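Negin Dehghan builds at home, and the humanoid she calls Dreseo has taken over one side of her living space. Its first task is moving small items between two orange baskets.

"Lifting is easy," she says. "Reaching without hitting the rim took 92 tries."

She chose a standing desk so she could change the height and leave the legs alone. The arms were a different matter. She rewrote the shoulder code twice — the second version is 898 lines — and still tunes it most evenings.

"I wanted one arm that did one thing well," she says. "The walking can wait until November."

Dreseo at the desk with the two baskets:

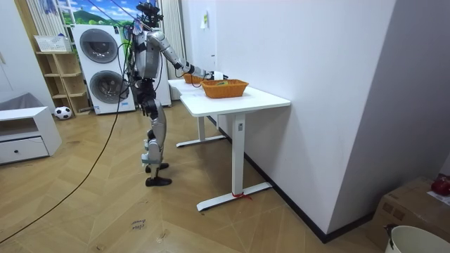
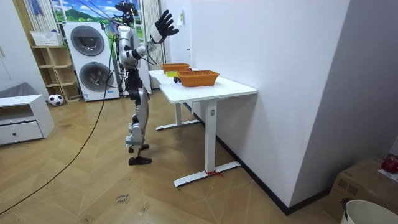 Fasil Gashaw thinks the walking should have come first, and that a balance problem found late will mean redoing the arm code anyway. Dehghan has heard this from him before. She plans to keep going with the baskets.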